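Fruit duty, week two

I promised my sister I would write about what I do in the spare room every evening, so get comfortable, because I do go on. I'm collecting examples for Dava, the learning system Ladan Bagheri is building over at Trusance, and my part is picking things up and putting them in an orange box. Over and over! 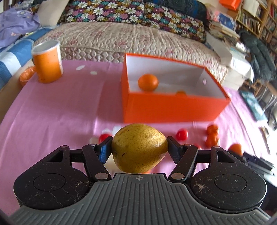 Ladan wants each try kept separate, with a clear start and a clear finish, and she wants the fumbles left in too. I had 151 good ones by the end of October, and I was prouder of that than I probably should be.
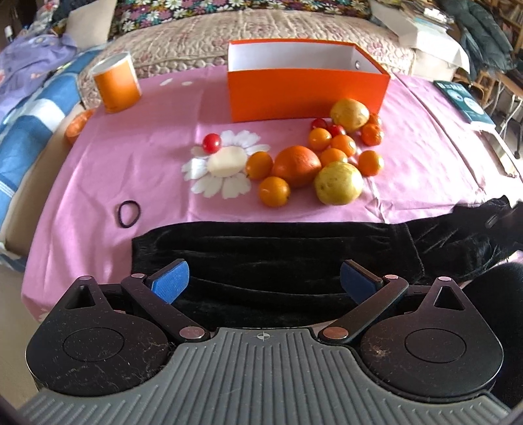 Everything spread out by the daisy, grippers open.

The hard part is being boring on purpose. I like to put things back in the same spots — tidy hands, my mother would say — and a system that only sees tidy learns tidy. So now I shuffle between tries, and I come at things from the left when I'd much rather not.

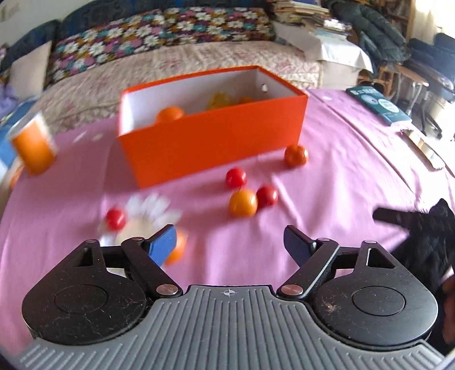 Small round things are my weak point, and I squeeze too early. Ladan says to slow down for the last inch, and she's right, though my wrist gets tired after eight or so in a row and I go make tea.

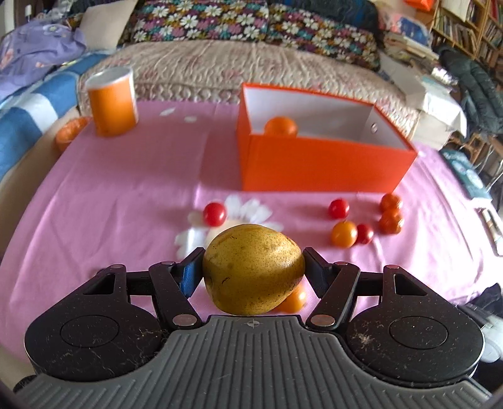 The speckled pear, held over the pink cloth.

Next week I'm switching to kitchen spoons, and I've already raided the drawer.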